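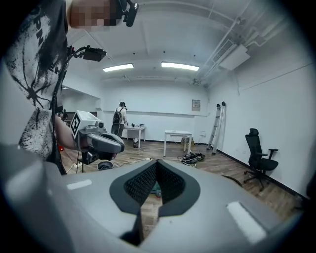
多目的室「Vundari」室内(白壁、奥にテーブル)

設備案内 多目的室「Vundari」

Stakamano館の多目的室「Vundari」は、打合せ、実技を伴う講習、試作、収録準備などに利用できる貸室です。白い壁と天井、木の床からなる簡素な室内で、造作家具は設けておりません。机の配置は利用者が用途に応じて決めることができます。運営および設備の維持管理は、Selttonの施設管理部が担当しています。

主な仕様

名称 多目的室「Vundari」
所在 Stakamano館 北側
面積 約32平方メートル
定員 6名(立ち会いの方を含む)
利用単位 30分
利用料金 1単位につき544円(空調・照明の使用を含む)
壁 白色塗装
天井 白色、配管露出
床 木製
照明 直管形蛍光灯
空調 天井吊り形
備え付け什器 作業用テーブル、椅子

壁面および天井について

壁面は白色で統一しています。投影用の面として使用する場合は、スクリーンを別途お持ち込みください。壁面への直接投影も可能ですが、表面は投影専用の仕上げではないため、細かな文字の判読には適しません。

壁への画びょう、釘、ねじの使用は認めていません。掲示には、剥離後に跡の残らない養生テープを使用し、退室時にすべて取り外してください。粘着剤が残った場合は、市販の剥離剤を使わず、そのままの状態で受付にお知らせください。塗膜の補修は施設側で行います。

天井には天井板を張らず、配管とダクトを露出させています。いずれも天井と同じ白色です。点検口を介さずに配管の状態を確認できる構造であり、改修の際にもこの形式を維持しました。配管およびダクトに物を吊り下げること、ひもやケーブルを掛けること、三脚やポールの先端を押し当てて支えとすることは禁止します。背景布などを使用する場合は、自立式の支柱をお使いください。

照明について
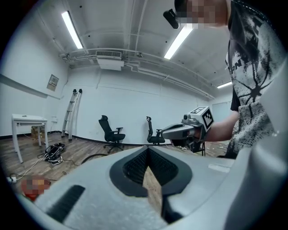
照明は長尺の蛍光灯器具を天井に分散して配置し、手元の作業に必要な明るさを室内全体で得られるようにしています。点灯は入口脇のスイッチで行います。調光機能はありません。明るさを落とす必要がある場合は、スイッチの系統ごとに消灯し、必要に応じて卓上灯を併用してください。卓上灯は受付で貸し出しています。

管の交換は施設側で行います。ちらつき、点灯の遅れ、異音などに気付いた場合も、利用者による管の取り外しはお控えください。撮影を目的とする利用では、機材の設定によって画面に縞状の明滅が現れることがあります。本番の前に短時間の試し撮りを行い、支障の有無をご確認ください。色温度の異なる照明を持ち込む場合は、既設照明を消灯して使用することができます。

空調について

空調機は天井吊り形です。運転、停止、温度および風量の設定は、入口脇の操作盤で行います。冷房と暖房の切替は施設側で一括して行っており、室ごとの変更はできません。切替の時期は館内掲示でお知らせします。

吹出口に近い位置では、紙片、薄い布、軽い部材が動くことがあります。細かな部品を並べる作業では、テーブルの位置をずらすか、風量を「弱」に設定してご利用ください。風向板を手で動かすことはお控えください。風向の変更を希望する場合は、受付で承ります。

フィルターの清掃は毎年4月に実施し、このほか使用状況に応じて追加で行います。清掃の当日は午前中の貸出しを停止します。

床について

床は木製です。靴のままご利用いただけますが、金属製の鋲やスパイクの付いた靴での入室はできません。重量物を持ち込む場合は、脚部の下に当て板またはフェルトを敷き、引きずらずに移動させてください。台車は、車輪がゴムまたはウレタンのものに限ります。

水、塗料、接着剤、油を使用する作業では、作業範囲に養生シートを敷いてください。こぼした場合は乾いた布で速やかに拭き取り、範囲の大小にかかわらず退室時に申し出てください。木部に浸透した後の補修には、実費をご負担いただくことがあります。

延長コードその他のケーブル類を床に這わせる場合は、通路となる部分をできるだけ避け、横断する箇所には受付備え付けのケーブルカバーを使用してください。テープで床に固定する場合は、布粘着テープの使用を避け、養生テープをお使いください。

什器について

作業用テーブルはProkopenkoの製品を採用しています。天板の上での切断、穴あけ、加熱を伴う作業には、必ず保護板を敷いてください。カッターマットおよび保護板は無料で貸し出しています。天板に乗ること、腰掛けることはできません。

テーブルと椅子は室内で自由に移動できますが、室外への持ち出しはできません。不要なものがある場合は、壁際に寄せてお使いください。空調機の操作盤、照明のスイッチ、出入口の前は常に空けておくものとします。

利用終了時には、什器を入室時の配置に戻してください。標準の配置図は入口の扉の内側に掲示しています。

利用の手順

一 利用希望日時、人数、用途、持込品の概要を添えて、受付窓口または所定の申込書によりお申し込みください。

二 内容を確認のうえ、承認書を交付します。用途により、養生の方法について事前に協議をお願いすることがあります。

三 当日は受付で承認書を提示し、鍵を受け取ってください。準備および片付けに要する時間は、利用時間に含まれます。

四 退室時には空調と照明を停止し、持込品と廃棄物をすべてお持ち帰りのうえ、鍵を返却してください。

利用時間の延長は、後続の予約がない場合に限り、1単位ごとに承ります。終了時刻までに受付へお申し出ください。

ご利用いただけない用途

火気を使用する作業、強い臭気または粉じんを発生させる作業、隣室の利用に支障を及ぼす音量での演奏や再生、宿泊、動物を伴う催しには利用できません。飲料はふたの付いた容器のものに限り持ち込むことができます。食事は館内の休憩コーナーをご利用ください。

破損・不具合の届出

室内の設備または什器に破損や不具合を認めた場合は、使用を中止し、受付に届け出てください。入室時に既に生じていた傷や汚れについても、作業を始める前にお知らせいただければ記録します。届出書の用紙は受付に備えています。

見学および問合せ

利用を検討される方は、予約の入っていない時間帯に室内を見学することができます。見学を希望される場合は、事前に受付までご連絡ください。寸法の採取、搬入経路の確認も見学の際に行うことができます。

施設の設備に関すること Selttonの施設管理部 設備担当 Ivan Stelmakh
予約および料金に関すること Stakamano館 受付担当 Vsevolod Nechyporuk

記載の仕様および料金は、設備の更新等により変更することがあります。変更後の内容は、改定版の設備案内により通知します。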